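Uma mão para o Tatico: como ensinar uma garra a pegar coisas

Você já reparou em quanta coisa a sua mão sabe fazer sozinha? 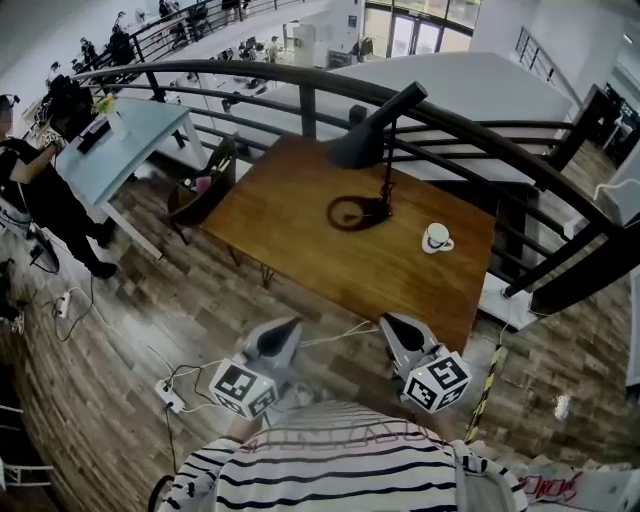
Mas um robô não podia simplesmente ver um vídeo e copiar?, perguntou uma leitora da oficina. Boa pergunta! O vídeo ajuda, só que nele é difícil medir quanto a mão avançou ou girou. Por isso existem garras que uma pessoa segura e leva até os objetos, uma em cada mão. O cubo branco com desenhos pretos serve de marcador: pelos desenhos, o computador calcula onde a garra está e para que lado ela aponta. Esperto, não é?

Na oficina compartilhada Grillirgate, estamos montando o Tatico, um robô de mesa com dois braços. Os dedos dele abrem e fecham com um motorzinho, e cada braço aguenta 700 gramas — mais que uma xícara com pires!

Para aprender uma tarefa, o Tatico precisa de muitos exemplos. Repetimos o mesmo movimento umas 20 vezes, mudando um pouquinho a posição do objeto. Se ele ficasse sempre no mesmo lugar, o robô só saberia procurar ali.

Quer experimentar em casa? Pegue um pregador de roupa e cinco tampinhas. Tente passar as tampinhas de um prato para outro usando só o pregador. Depois feche um olho e tente de novo. Ficou mais difícil? Com um olho só, calcular a distância dá trabalho — e o Tatico também sofre com isso!

Em novembro começamos a parte dos fios, a minha preferida.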